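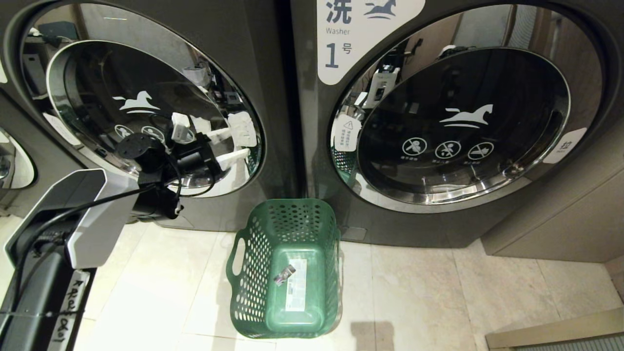
*Gripper in front of the left washer's door. The basket sits between the two machines.*

## Gonent Laundry Unit: review after one term

Our robotics club used the Gonent Laundry Unit this past term. It is a set of lesson plans, task cards and logging software for student teams that already have an arm and a gripper. You supply the hardware, the washers and the clothes. I ran the sessions with Anqi Shen, and we had two teams on it, one led by Müzeyyen Işık and one by Jianguo Gu.

The unit has three parts: opening the door, moving clothes between basket and drum, and closing the door. Each part has a planning sheet, a practice card and a scored card worth 100 points. The planning sheets are the best thing in the package. They make students write down where the gripper should approach, which way the door swings and what the arm should do if it misses. Both teams wrote better plans by the third week than they did for anything in last year's unit.

The door lessons assume one kind of handle. Our washers have round doors with a chrome ring, and the pull spot is on the right side. The card tells students to "close the fingers on the handle" and leaves it there. Müzeyyen's team had to work out its own approach angle, and that took most of two sessions. A page on different door types would fix this.

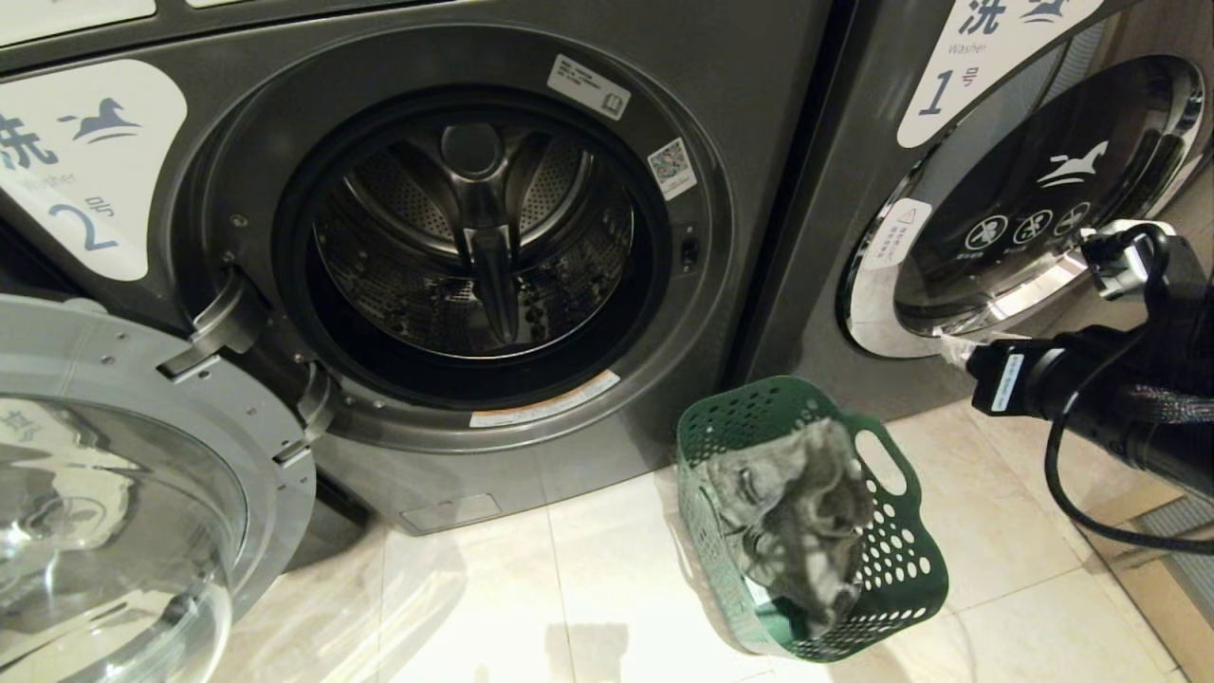

*Washer 2 open, gripper at the rim of washer 1's door. One gray garment in the basket.*

The cards for moving clothes start with a single garment, and that is the right place to start. Soft cloth is hard for beginners because it never lies the same way twice. The next card jumps to a mixed load of towels, socks and shirts. We wrote two cards of our own to go in between, one with two garments of the same kind and one with a garment hanging over the basket's edge.

The logging software is plain and does its job. You name a run, start it, stop it and mark the result. It held 200 runs for us before the list got slow to scroll. Export to a spreadsheet works. There is no way to rename a run once it is saved, so agree on a naming rule on day one. We didn't, and Jianguo spent a Thursday evening sorting out entries called "test" and "test new."

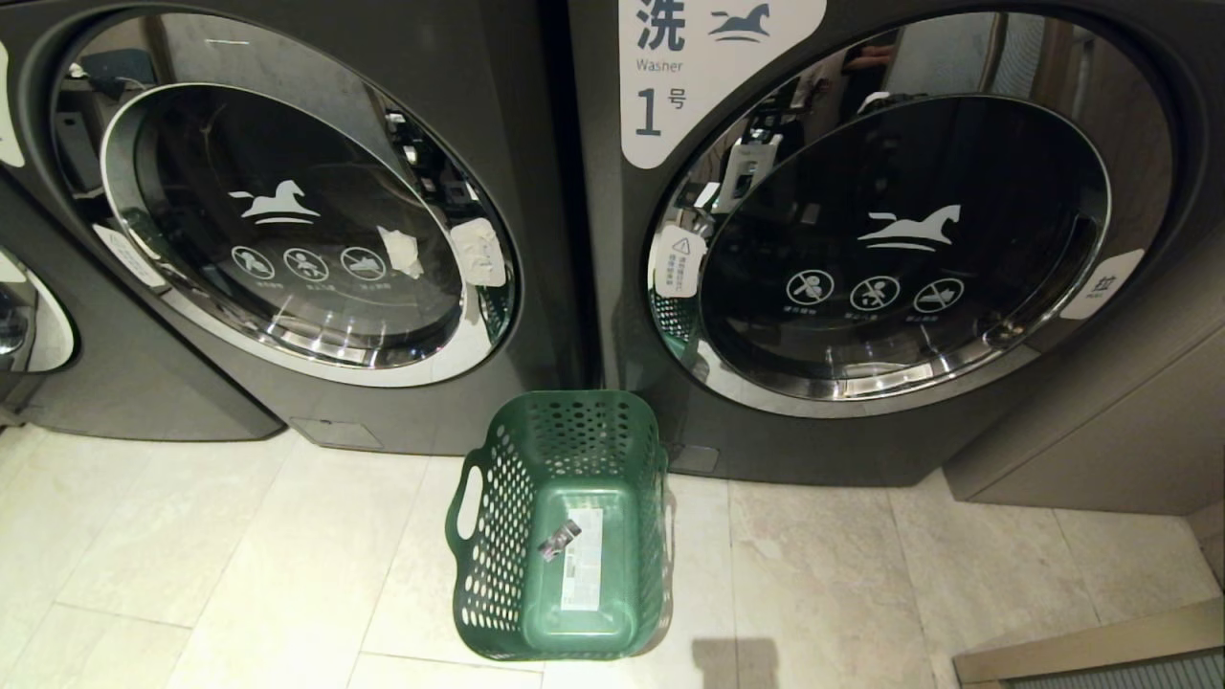 *The basket on the floor between the washers, with its product label in the bottom.*

Basket placement is left to the teacher. I would have liked a floor diagram. We ended up measuring from the front of the washers and writing the distance on the whiteboard. Glossy tile and dark door glass both throw reflections, and the section on vision covers neither. If your team plans to find the door by camera, set aside extra time.

Sessions are planned at 40 minutes. Ours ran closer to 75 with setup and cleanup, so check your room booking before you commit.

**Good:** planning sheets, simple scoring, easy export.

**Bad:** one door type, a big jump in difficulty in part two, nothing on reflections, no renaming of runs.

**Would we use it again?** Yes, with our added cards. Parts one and two are worth the price for a club in its second year. I would not give it to first-year students. Part three is thin, and Anqi is rewriting it before we run the unit again.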